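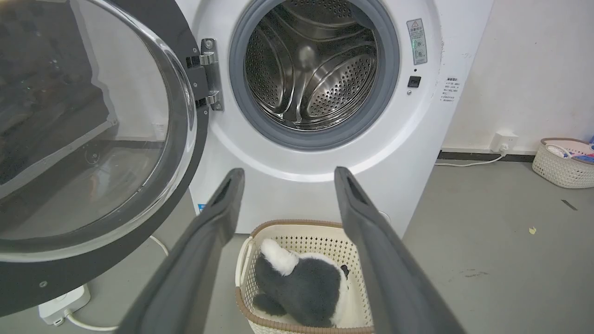
Ein Frontlader ist eine Waschmaschine mit waagerecht gelagerter Trommel, die durch eine runde Tür an der Vorderseite beladen wird. Die Bauform unterscheidet sich vom Toplader, der von oben befüllt wird.

Aufbau

Die Trommel besteht meist aus gelochtem Edelstahl und dreht sich in einem feststehenden Laugenbehälter. Mitnehmerrippen an der Innenwand heben die Wäsche an und lassen sie in die Lauge zurückfallen. Zwischen Behälter und Vorderwand sitzt die Türmanschette, ein Faltenring aus Gummi. Das gewölbte Türglas ragt bei geschlossener Tür in die Manschette hinein und hält die Wäsche in der Trommel. Das Türschloss liegt gegenüber dem Scharnier und bleibt während des Programms verriegelt.

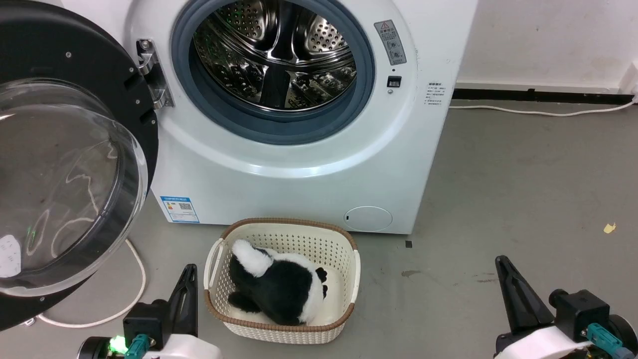
Frontlader mit geöffneter Tür, davor ein Wäschekorb mit Plüschtier

Beladung

Der Korb wird zum Be- und Entladen vor die Öffnung gestellt. Bei Baumwolle gilt die Trommel als voll, wenn über der Wäsche noch eine Handbreit frei ist. Plüschtiere werden im Schonprogramm gewaschen - sofern das Pflegeetikett dies zulässt - und vorzugsweise in ein Wäschenetz gegeben.

Wartung

Das Flusensieb ist bei vielen Geräten unten an der Vorderseite hinter einer Abdeckung zugänglich. Vor dem Öffnen wird das Restwasser abgelassen. Die Falten der Manschette werden nach dem Waschen trockengewischt, die Tür bleibt anschließend einen Spalt offen.

Siehe auch: Toplader, Waschtrockner, Wäschekorb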